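The Tray That Runs the Table

The woman who packs the condiment trays at Cullance has opinions about wicker, and she is happy to share them before you've got your coat off. "Pick one up," she says, handing over an empty tray. "Feel how light that is! Now imagine carrying it across a full dining room with a bowl of soup in your other hand."

Cullance is a lunch place with 40 seats and a kitchen you could cross in four steps. She has worked there for seven years, first washing dishes, then waiting tables, and now looking after what she calls the small stuff: sauces, sugar, salt, jars, lids, napkins. Most diners never think about any of it. I went in one morning in March to ask her about it, and I stayed until the lunch crowd came through the door.

When she started, the tables had everything standing loose. A bottle here, a shaker there, a sugar bowl that always ended up by the window. "You'd wipe a table and have to move nine things to do it," she says. "Then you'd put back eight." The first trays were plastic, and they cracked along the corners. After those came a metal caddy with a loop handle, which was sturdy but made a terrible noise every time somebody reached for the pepper.

The wicker ones came from Gilano, a small housewares shop across town that was clearing out a shelf of them. She bought two with her own money, tried them for a weekend, and went back for the rest.

"It's the partitions," she says, and she gets visibly happy talking about this. "A plain basket is just a pile with a rim around it. Once you've got compartments, everything has an address. The canisters live in the middle. Little jars go on one side. I can look at a tray from across the room and know what's wrong with it."

She likes a rim with rounded corners, too, as it doesn't catch on sleeves. And she likes white canisters with shiny lids because they look clean and cheerful next to all that brown weave — though she admits the lids show every fingerprint and she polishes them more than she should. 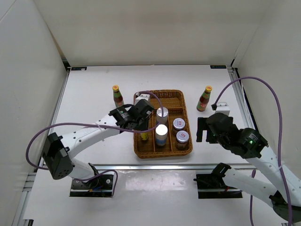
Bottles stay out

Tall bottles are the one thing she won't fight with. A slender glass sauce bottle can stand in a compartment, she says, but it makes the whole tray nervous. Someone reaches across for a jar, an elbow touches the neck, and over it goes. So her bottles stand on the tabletop beside the tray, where people can grab them without leaning over everything else.

"I tried for months to get them in," she says. "I had a drawing! Then a regular just took the bottle out, put it next to the tray and left it there, and it looked great. I went around and did the same to every table."

Her order of packing is fixed. Canisters first, then the jars, then whatever is small enough to tuck in at the end. She leaves some of the woven floor bare on purpose. A packed tray looks generous for one minute, she says, and after that people can't get their fingers in to lift anything out.

Cleaning takes patience. She turns the tray over and taps it, goes along the weave with a dry pastry brush, and then wipes it with a cloth that has been wrung out hard. Sticky spots get a toothbrush and warm water. Soaking is forbidden. "One went in the sink overnight," she says. "It came out shaped like a saddle."

Doing it at home

She keeps a tray on her own kitchen table as well, and she thinks most homes could use one. Her advice is to put out only the things you reached for this week and leave the rest in the cupboard. If a jar hasn't been opened by the time you clean the tray, it goes back.

She also says to carry the tray once, loaded, before deciding where anything belongs. "You'll feel it tip," she says. "Move the heavy canister toward the middle and try again."

By now the first customers were hanging up their jackets. She straightened a jar, turned its label to face the chairs, and went to get the bread.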